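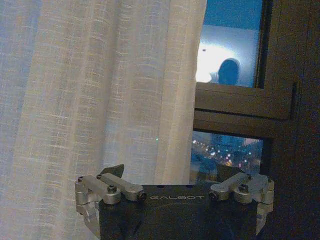 ## 4. Hanging and adjusting the curtains

These steps cover the Jurnstead sheer panels on windows with a transom. Read section 3 (fitting the rod) first.

**You will need:** a stepladder, a tape measure, a cool iron, and the bag of 12 hooks packed with each panel.

1. Push the hooks into the heading tape, one at each end and the rest evenly spaced.
2. Hang the panel from the window side toward the wall.
3. Check the drop. The hem should clear the floor by 3 cm. If it drags, move every hook down one pocket.
4. Close the panel and run your hands down the folds from top to bottom. Leave it closed for 48 hours so the folds set.
5. To look out, draw the edge aside by hand at waist height. Do not pull on the hem.

**Note:** Linen is uneven by nature. Thick and thin threads in the weave are not a fault.

**Caution:** Keep cords and tiebacks out of reach of small children.

### 4.1 Checking privacy after dark

Sheers screen a room well in daylight. In the evening, with a lamp on inside, they screen much less.

1. Wait until dusk and turn on the ceiling light.
2. Open the curtain and stand facing the glass. If the room shows up in the pane more strongly than the street does, the inside is brighter than the outside.
3. Close the curtain and dim the light until you are comfortable, or add a lined panel on the back rod (part 159).

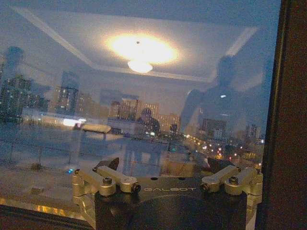
Ertuğrul Toprak writes that dimming was not enough in his bedroom, and that he hung the lined panel on the back rod and left the sheer in front. He asks whether both can share one set of hooks. They cannot. Order a second bag with the lined panel and repeat steps 1 to 3 of section 4.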